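Workshop notebook, May 2022

Chess things day. Kamil dragged the club box in from the store and we finally made a start on checking the boards and sets before they go back out. I've been meaning to do this since February, so hooray!

Boards first. I do like the green and cream vinyl ones, they roll up small and wipe clean with a damp cloth (no sprays please, Boris, we lost the print on one that way). I tried one on the big wooden table and it suits it very nicely.
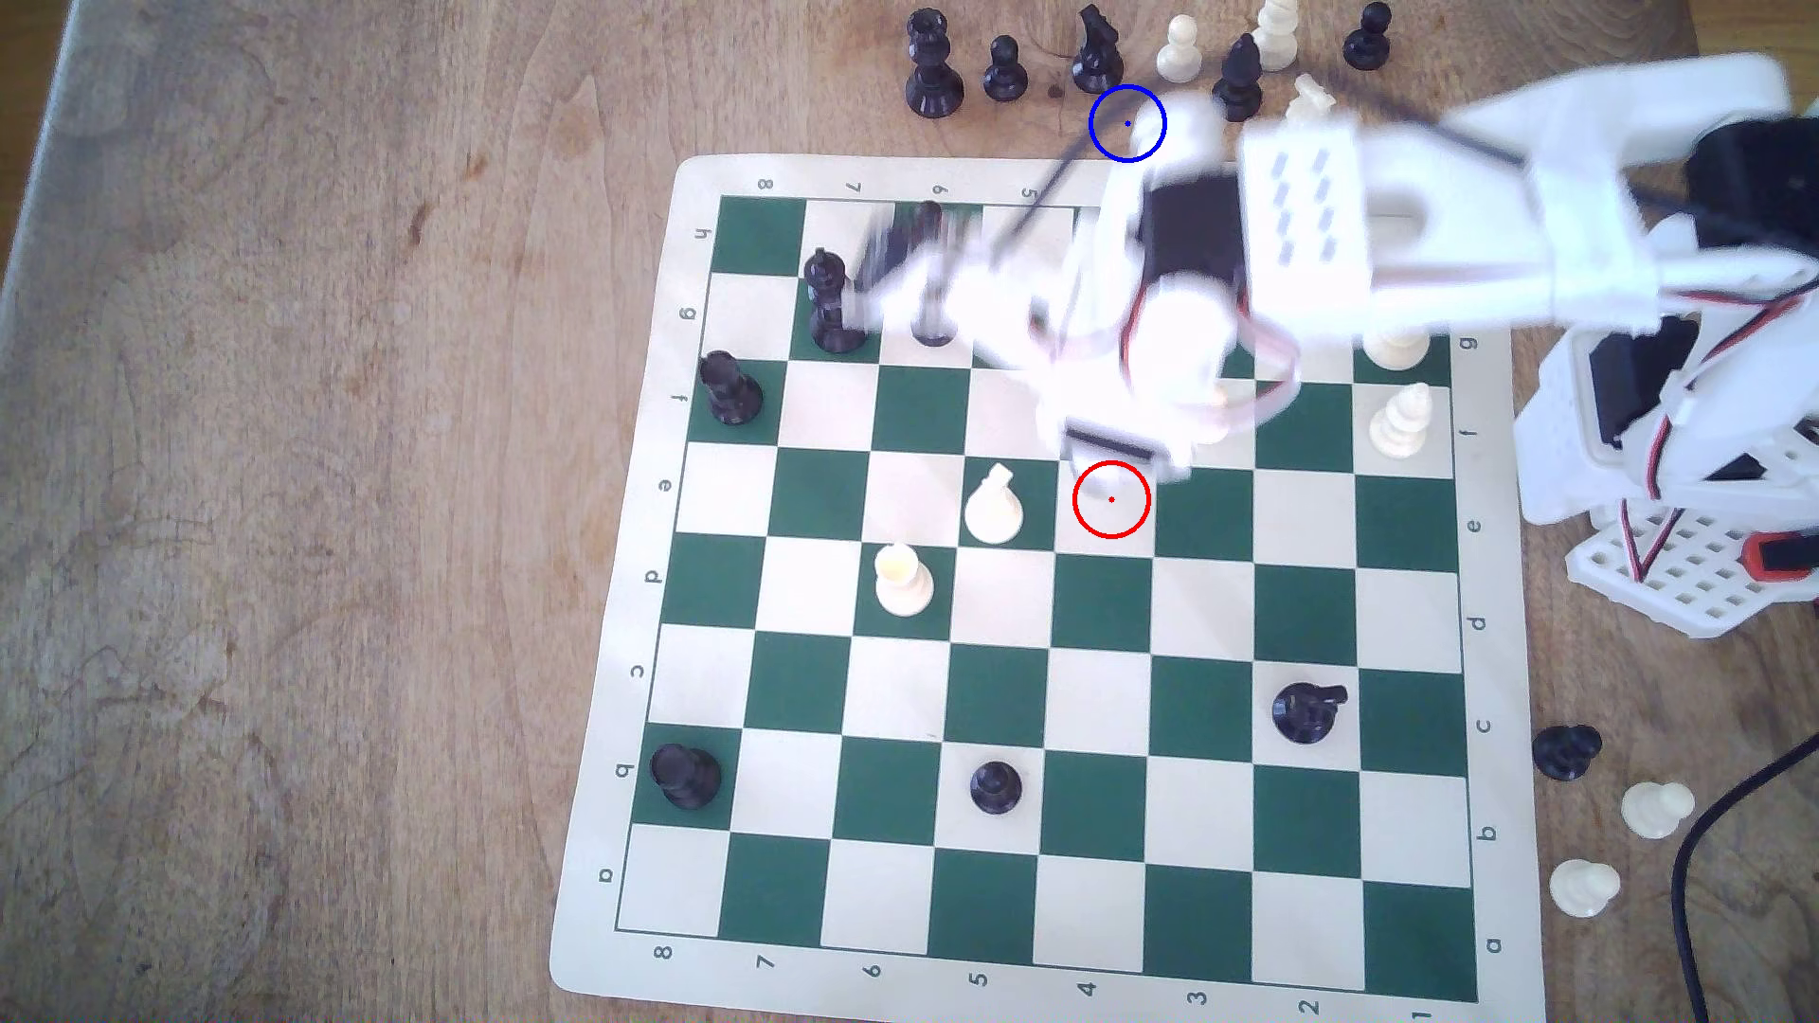 Vinyl board on the big table.

Next, how we want the pieces put away. Miroslava likes them dropped straight in the bag, I prefer taking them off the board one at a time and standing them on the table beside it, so you can tell what's missing before the bag is tied. We argued a bit over tea and my way won, for now.
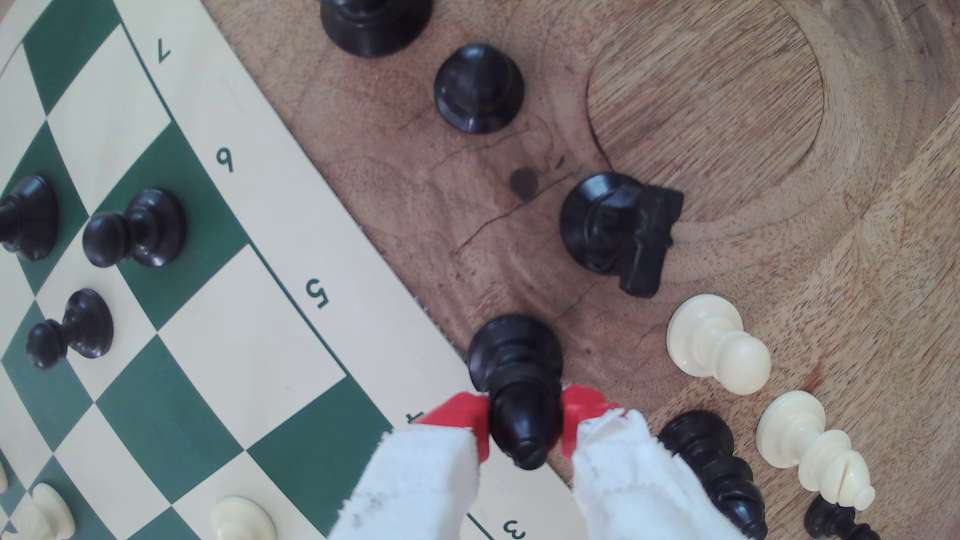 Pieces

Plastic, plain, black and white, nothing fancy, and I'm fond of them. The Zametti sets cost us 388 for the lot and I still think it was a bargain. Zanele wants to glue fresh felt on the bottoms and has 25 discs cut already, but I'd like to see one set done and played with first. 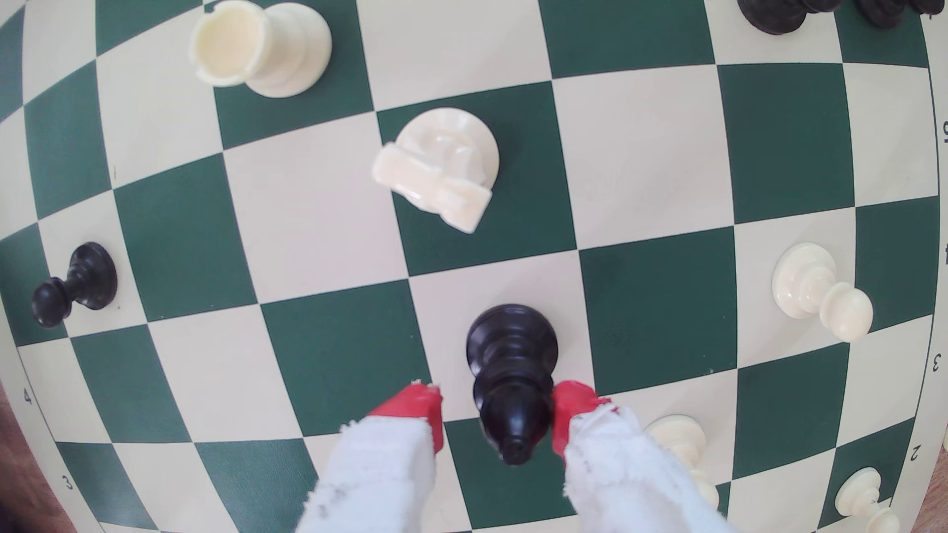 and if the felt makes them slide too easily we'll just peel it off again, no harm done. Vratislav says his old Dumetti set at home has lead in the bases. Must get him to bring it in, I'd love to feel the weight of it!

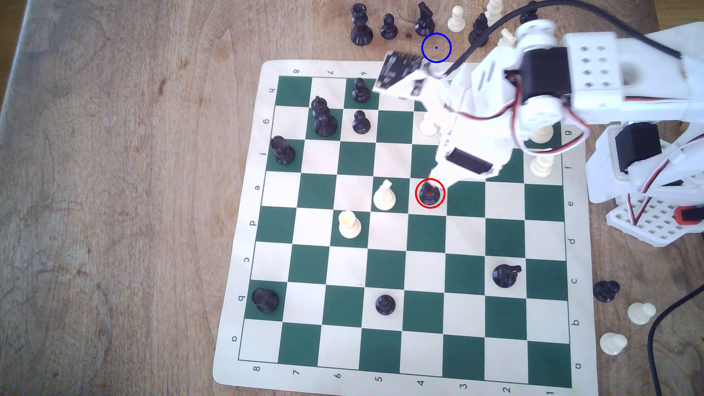
Labels are the other job. Each board gets a number on the back in marker, small, bottom corner, and the same number on its bag. Beginners do ask which way round to sit, and having the letters and numbers printed on both sides of the border helps a lot there, so I'd stick with this pattern when we reorder. Ask Zeman for a price. Kamil to find the good marker, I've got the string for the bags.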